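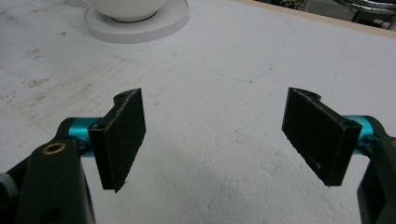
How to take stains off a white table board

A white board on a work table looks nice for a short time. After that come grey smudges, small dark specks and the brown or pinkish stains which do not go away with a dry cloth. I use the method below for foam board, but it is good for other smooth white covers too.

You will need:
2 soft cotton cloths, one of them white
a bowl with 330 ml of lukewarm water
a few drops of mild dish soap
baking soda

Step 1. Move small things away from the stain. Cups, saucers and figurines can stay on the board if they stand far enough from the place where you work.

Step 2. Brush off the dust first. If you wipe over grit, you will make new scratches, and scratches hold the dirt.

Step 3. Put the soap in the water. Dip the cloth and squeeze it very well. Foam board with a paper face must never become really wet, or it swells.

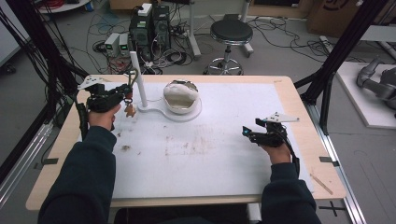
Step 4. Begin with the small dark spots. Press the cloth on the spot for 9 seconds, then lift it. Do not rub in circles. For a wide smear, wipe from the outside to the middle and change to a clean part of the cloth often.

Step 5. If some color remains, mix a little baking soda with water to a paste. Leave it for one minute and take it off with the white cloth.

Step 6. Let the board dry flat. Mine needs nearly 80 minutes in July, longer in winter.

Old coffee stains may stay a little yellow. In this case you can turn the board over and use the other side.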